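Subject: Re: [tirnden-users] Wrist pain after long days with the mouse
Date: 16th April

On the list it was written:

> Since February I have pain on the outer side of my right wrist,
> mostly in the evening. I work with drawings in Brillon and the
> mouse is in my hand the whole day. Did changing the mouse help
> anyone, or is it better to change the desk? I do not want to
> spend more than 200 on this.

Hello all,

I had the same trouble and I can tell you what I tried. Please take it as one person's experience, I am not a doctor, and if your fingers become numb you should go to one.

First I bought a vertical mouse from Kiani. It was comfortable for the hand but I was too slow with it, and for small corrections in a drawing I pressed harder than before. After 19 days I put it back in the box. Perhaps I gave up too early, other people on this list like theirs very much.

What helped me more was the height of the chair. My elbow was lower than the table top, so the wrist was bent upwards all the time. I raised the seat and put a thick book under my feet.
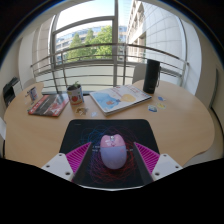
Mouse and pad on the table by the window.

The second thing was the pointer speed. Mine was very low, and I made big movements from the wrist. I set the mouse to 1000 dpi and turned off the acceleration. The first two days are annoying, you overshoot every button, then it becomes normal.

Third, the shortcuts. In Brillon you can put zoom and pan on the left hand, under Settings, Input, Keys. The list in the manual is on page 31 of my copy, but I think the newer edition has it in another place.

I also tried a gel wrist rest from Flodia. For me it was worse, it pressed exactly where the pain was.

So my advice is to change the chair and the settings before you spend the 200. May I ask if your keyboard has the number block? With a shorter keyboard the mouse can stay closer to the body, and I would like to know if somebody has compared this.

Kind regards from a reader of the list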